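5월, 오후 2시. 세탁 과제 팀 작업 노트

대회 규정집을 다시 읽었다. 바구니 운반 과제는 출발선에서 세탁기 앞까지, 옷을 한 점도 흘리지 않고 가면 20점. 넣는 것까지는 다음 단계라고 한다. 다음 단계라는 말이 이렇게 고마울 줄이야.

Begoña Tejada가 짠 양팔 동기화 코드를 오늘 처음 올렸다. 본인 말로는 "거의 완성"이라는데, 지난달에도 거의 완성이었다.

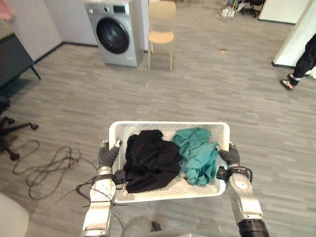 그래서 그리퍼 힘 설정부터 다시 잡기로 했다. 기본값 2,000은 너무 세다. 테두리를 붙잡는 게 아니라 심문하는 수준. 300까지 내리고 양쪽 값을 똑같이 맞출 것. 좌우가 다르면 몸통이 슬금슬금 돌아가는데, Covadonga Pastor는 이걸 "개성"이라고 부른다. 심판도 그렇게 불러 줄지는 모르겠다.
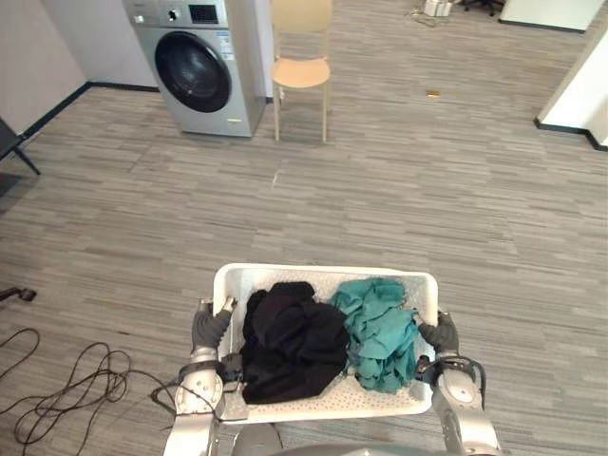
주행 경로는 아직 합의가 안 됐다. Covadonga는 세탁기 정면으로 곧장 가자고 하고, 나는 왼쪽으로 조금 돌아 들어가자는 쪽이었다. 그런데 왼쪽 바닥에는 검은 케이블이 뭉쳐 있고, 세탁기 오른쪽에는 나무 의자가 바짝 붙어 있다. 내 우회안은 조용히 철회. 정면 접근으로 가되 정지 거리는 Mateos 팀이 쓰던 표를 빌려서 시작한다.

할 일
- 손목 토크 로그 저장 주기 확인 (Begoña)
- 검은 옷, 청록색 옷 좌우 바꿔서 반복
- Trovmont 예선 신청서, 팀 이름 칸 아직 비어 있음

최근 글
Jundisstead 연습장 예약표
Brirkent 배터리 충전 순서
수건 개기 2차 시도, 혹은 수건 뭉치기
비상정지 버튼 위치 변경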